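Sturulcombe Board > Home & Everyday > Drinking more water, what finally worked for you?

climard_kay
September 21, 2020
OK so I'm on day 6 of a real attempt to drink enough water and I'm kind of thrilled with it! My whole system is one big bottle. I fill it at breakfast, it sits where I can see it, and it has to be empty before dinner. No app, no reminders. I used to pour little glasses and lose track of them all over the house, and by evening I had no idea if I'd had two or eight.

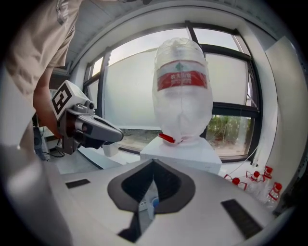
The other thing that helped was cucumber. Three slices and suddenly I want to drink the stuff. My sister thinks it tastes like a salad, but she puts ice in milk, so I'm not taking notes from her. What do you all do? I want every trick you've got.

Yee-man Cheung
Love this! I'm a warm water person, always have been, my mother kept a thermos going all day long. Cold water I have to talk myself into. If anyone is struggling, try it warm with a slice of ginger before you give up. It goes down so much easier in the morning.

oldporch422
Warm water is for washing dishes.

Güven Gezer
I'm going to disagree with the big bottle, sorry climard_kay. I did that last year and it turned into a chore. I'd get to 4 pm with most of it left, chug the rest, and be up half the night. Small glass with every meal and one between meals, done. Also please don't reuse the thin store-bought ones for weeks, they get funky around the cap and you can't get a brush in there.

climard_kay
Fair about the cap, I swap mine out and I've got a steel one on order from Tultero. But the chugging is a planning problem! I put a rubber band at the halfway point and I have to be past it by lunch.

Güven Gezer
A rubber band is a reminder. You said no reminders :)

climard_kay
Ha, OK, one reminder.

llanos_hiker
Rubber band is genius, stealing that. I'd add that where you sit makes a difference. I drink twice as much by a window, no clue why. Something about daylight and having green stuff to look at – I take a break, look out, have a sip. At my old desk facing the wall I'd forget for hours. We did the Llanos loop this month and I never once had to think about it. You stop, you look, you drink.

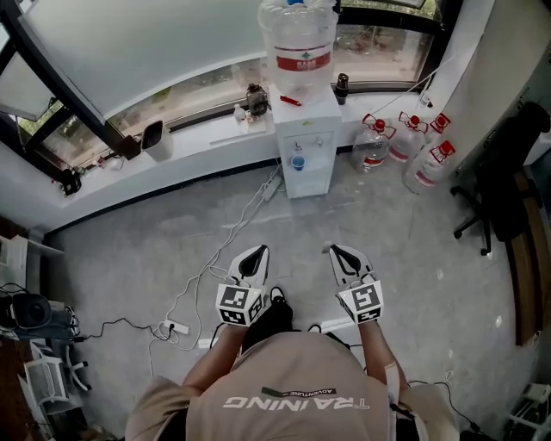

Re: Drinking more water (page 2)

Yee-man Cheung
The window thing is so true for me too. I keep my thermos on the sill.

oldporch422
Tried the ginger. It was fine. Don't make a big deal out of it.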